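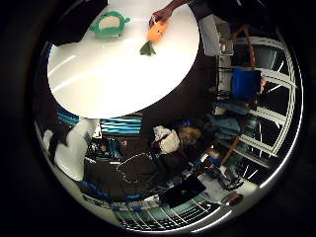 4.2 Grasping of soft objects

In this section we compare the two grippers on plush objects. The first is the Surnard hand with flat, hard pads. The second is the Cedine hand, which closes the same way but has a thin layer of rubber over the pads. Both were mounted on the same arm and used the same wrist camera, so we could change the hand without a new calibration of the camera. The controller was the one described by Nedeljković in the earlier work, with the closing speed set to 60 percent of its maximum.

We recorded 648 grasps in total, divided equally between the two hands. A grasp was counted as successful if the toy stayed in the hand during the lift and also during a short turn of the wrist. If the toy slipped but did not fall, we marked the grasp as partial. Partial grasps are not included in the success rate.

The main difficulty with plush toys is that the contact is not at one point. The cloth folds between the pads, and the width of the hand says little about how firmly the toy is held. For this reason we also looked at the wrist images by eye, as in Figure 6, where the toys are close to the camera and the pad is in view. 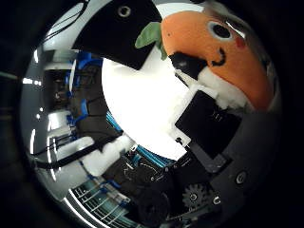

Stanach objects to this kind of check, and argues that a wrist view should not be used to judge the grasp at all, because the finger hides the contact exactly when it matters. We agree in part. In 23 grasps we could not decide from the image, and for these we used only the motor current.

The rubber layer helped more with small toys than with large ones. With large toys, both hands failed mostly when the approach was too low and the fingers pushed the toy away before closing. This is an error of planning, and a softer pad cannot correct it. A second problem was the bright area in the middle of the view. It became larger when the hand turned toward the ceiling lights, and the tracker then lost the target.

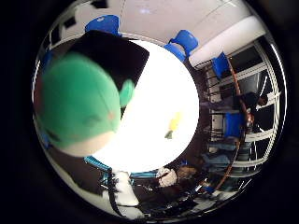 Search this journal Advanced Go

Reader comments (3)

Stanach: Did you try a fixed exposure? We had the same loss of tracking in January, and a lower value solved most of it for us.

Surnard_user: Which cable guide do you use with the Cedine hand? Mine catches on the wrist after a half turn.

Anonymous: Please add the partial grasps to the table, also for the large toys.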